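Minutes of the Tira workroom meeting, 24th January

Present: Fotini Politis (chair), Viola Martinelli (minutes), two members from the upstairs office, one from the print room.
Apologies: Dostutik sent word that they could not attend and would go along with whatever was decided about the shelves.

1. Minutes of the last meeting
Agreed with one correction. The key to the back cupboard is kept at the front desk, not in the print room.

2. Matters arising
The new door mat has come. It is too thick and the door catches on it. Fotini will ask Wukberg if they will exchange it for the thin one. The receipt is in the gray folder.
The window blind is still stuck halfway. No change.

3. Paper and supplies
Viola reported that there are nearly 500 sheets of the heavy paper left and plenty of the ordinary. She proposed ordering another 300 of the heavy before March, when the print room gets busy. Agreed. The print room asked that paper be put away flat and in its wrapper. Opened packs left standing on end have curled and had to be used for notes.
Envelopes: order 100 of the large size. The small ones are not being used up and should not be reordered.

4. Cabinets and storage
Most of the meeting went on this. The cabinets need sorting before the new files arrive from Khổng. It was agreed to do it in one afternoon and not a bit at a time, as was tried last year.
The upstairs office would like one cabinet kept for their own use. Fotini was not against this but said every cabinet has shared papers in it at present, and those have to go somewhere first. Left until the sorting is done.
There was some talk about labels. Handwritten labels are fine as long as they say what is in the box and which office it belongs to. A box with a person's name and nothing else on it will be opened and sorted with the rest.
Hinges and shelf screws are to be checked while the cabinets are being emptied. Viola has a screwdriver that fits. If a shelf needs a new fixing, write down which cabinet and which shelf and leave the note on Fotini's desk.
The light wood tops should be wiped with a damp cloth only. The spray from under the sink leaves a film and is for the windows.

5. Chairs
The print room said one of the office chairs sinks slowly during the day. Not agreed which one. Whoever finds it should tie a piece of string to it so it can be looked at. The budget for chairs will not stretch to more than 6 this year, and two of those were promised to upstairs. Chairs should be pushed in at the end of the day so the floor can be swept.

6. Any other business
The kettle needs descaling. Print room to do.
A green umbrella has been in the hall since before the holidays. It will go to the charity shop if not claimed.

Actions
Fotini: door mat, date for the cabinet sorting.
Viola: paper and envelope orders, screwdriver.
Print room: kettle, chair.
Upstairs office: list of what they want to keep in their cabinet.
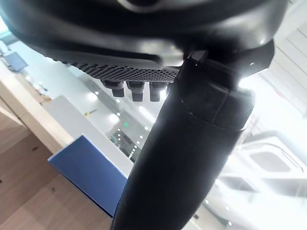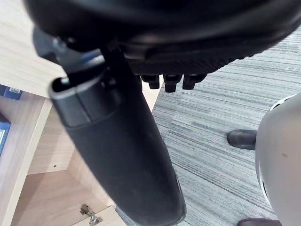
Item 4. Light wood in both pictures, cabinet hinge in the second.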